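Em defesa da caixa de cartão

Adoro caixas de cartão velhas! Aquelas de bordos já esfiapados, que passaram por 2 mudanças e continuam de pé. A loja vende organizadores Natetti a 30 euros, muito bonitos, com divisórias e tampa, e eu continuo a preferir a caixa aberta numa cadeira -- cabe lá tudo, do frasquinho à peça solta que ainda não tem lugar. Arrumar assim dá gosto: pega-se numa coisa, larga-se lá dentro, passa-se à seguinte. Em março enchi seis numa só tarde e fiquei com vontade de continuar pela casa fora.
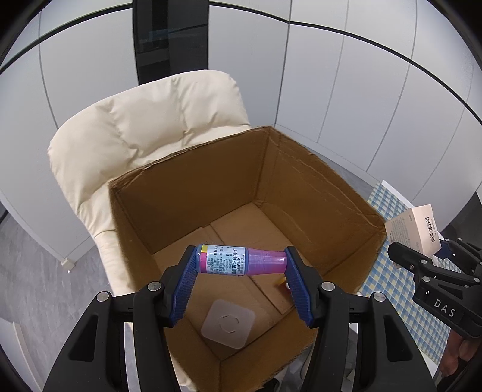
Wakana Imai respondeu que também guarda as caixas todas, mas que os frascos devem ir sempre de pé e bem fechados.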